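Print this story | E-mail this story

Grippers get a tune-up at Liratley before June move

By Margaux Joly
14 April 2022

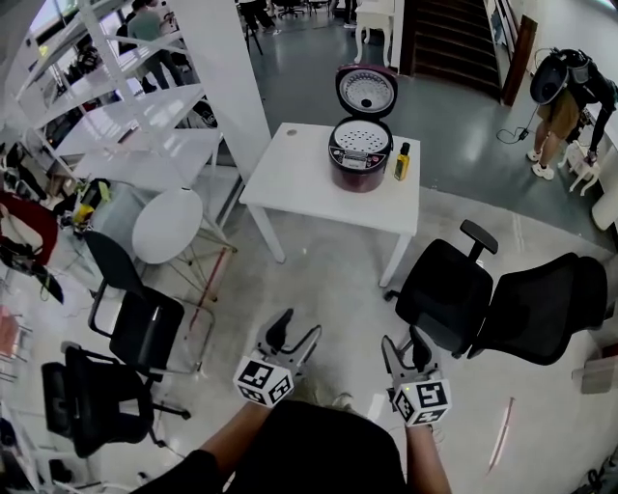 A pair of hand-held grippers at the rice cooker table, Liratley workshop.

The two grippers used to teach the kitchen robot at Liratley are back in service this week after a stretch of bad readings, and the people who look after them say the fix was mostly cleaning, new pads and a lot of re-measuring.

The grippers are held one in each hand. Somebody does a kitchen job with them, the motions get recorded, and the recordings go to the arm the company is building under the name Urko. Each has two black fingers and a pair of white cubes on top with square black patterns. The cubes are how the system knows where the hands are. Get a smudge on one and the position jumps.

Which is what happened. Out of 2703 recordings made since the winter, 222 had to be thrown out, said Veikko Lehtinen, who runs the bench.

"We kept blaming the software," Lehtinen said. "Then Solange wiped the cubes down and half of it went away."

Solange Boychuk, the technician, now has a check that gets done at the start of every shift. Cubes wiped with a dry cloth, no spray. Fingers opened and closed all the way, 7 times, and the gap measured when shut. Screws at the base of each cube checked by hand. If a cube has shifted at all the unit gets pulled and calibrated over again, which takes most of a morning.

Finger pads are the other thing. They were being swapped when they looked worn. Now its every 1000 closes, worn or not. The pads come from Flerko, a small supplier across town, and there was a wait on the last order.

The test job is a rice cooker with a flip-up lid, set on a square white table. Boychuk picked it because the lid is a good check on both hands, one to steady and one to lift, and a crooked cube shows up in the numbers right away. A bottle of oil gets used too, for grip on something smooth. Same cooker each time, same table.

Not everyone likes the new routine. Þröstur Hauksdóttir, who does a lot of the recording, said the start of shift check eats into the day and she would like it cut down to the cubes and the closing gap. "The screws don't move overnight," she said. Boychuk said two of them did, in the same week, on the left unit. They are still talking about it.

The left unit has been the more troublesome of the pair. Its finger linkage was taken apart and regreased, and a spring replaced. The right one needed only pads. A third set is on order so that one can be in the shop with out stopping work.

The workshop moves to the Dhillon building in June. Both grippers will be calibrated again after the move, said Lorne Kennedy, the site manager, and no recording will be done untill the numbers match the ones taken here. He would not give a date for the arm itself.

Print this story | E-mail this story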